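**Bimwood adds trays, plates and tumblers to its Covon tableware line**

*Range built around a cream serving tray goes on sale to stores and cafes in February*

Bimwood, the housewares company founded in 2012, is adding a set of everyday serving pieces to its Covon line. The new pieces are a rectangular tray, a round plate and a tumbler, sold one at a time or together as a breakfast set. They will be available to stores, cafes and guesthouses beginning in February.

The tray is the center of the range. It comes in cream only, with rounded corners and a low raised lip, and it's sized to hold a plate and a drink with room left for a napkin or a room card. Bimwood chose one tray color on purpose, so that buyers could mix plates and cups freely without having to match the tray as well.

"People kept telling us they wanted color on the table but didn't want to think about it too hard," said Saodah Mandagi, head of product at Bimwood. "The tray is quiet. The plate is the part you notice." 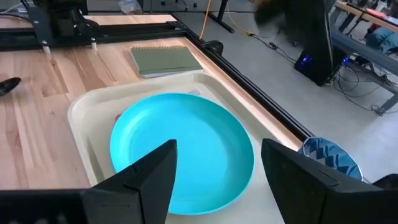

Covon plates are plastic, with a raised rim that helps keep toast crumbs and cut fruit where they belong. Five colors are planned for the first year. The bright blue-green shade got the most votes when Bimwood asked 423 customers to pick a favorite, and it will ship first. The other four follow as stock allows, and stores may place orders for them now.

Before settling on the final sizes, the company placed sample sets in 107 homes and small cafes and asked people to use them the way they would use anything else in the cupboard. Most used the tray for breakfast. A fair number used it as a desk tray, with a snack on one side and keys or mail on the other. Several cafe owners asked for a slightly deeper lip, and Bimwood made that change before ordering the first full run.

The same feedback shaped the choice of drinkware. Early samples had a plain, smooth cup. Testers found it hard to hold with damp hands, and the design team went back to a patterned surface.
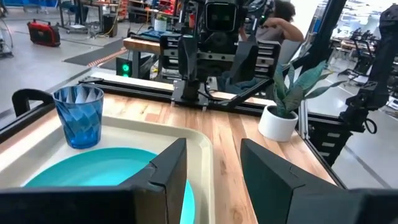 The tumbler that replaced it is blue and lets the light through, and its diamond pattern gives fingers something to grip. It's also plastic, like the plate, and can stand at the back of the tray with a plate in front of it.

Hywel Bowen, who manages trade sales for Bimwood, said the company expects guesthouses to be the biggest buyers at first. "They carry breakfast up and down stairs all morning," he said. "They want a tray that's easy to wipe, and they want to be able to reorder the same plate next year. We can promise both."

Orders within the region will be handled by Kusuma, Bimwood's longtime distributor. Pedel, a homewares shop that has carried Covon pieces since the line began, will have the full breakfast set on display at its counter from the first day of sale, and will sell single plates and tumblers alongside it.

Replacement pieces will be sold separately for as long as the line is in production — a customer who loses one tumbler won't need to buy another set. Trade buyers can ask for a sample tray, plate and tumbler through their usual Kusuma contact.

**About Bimwood**

Bimwood designs tableware and kitchen storage for homes and small hospitality businesses. Its lines include Covon tableware, sold through independent shops and trade distributors.

**Media contact**

Saodah Mandagi, Head of Product, Bimwood

**Trade inquiries**

Hywel Bowen, Trade Sales, Bimwood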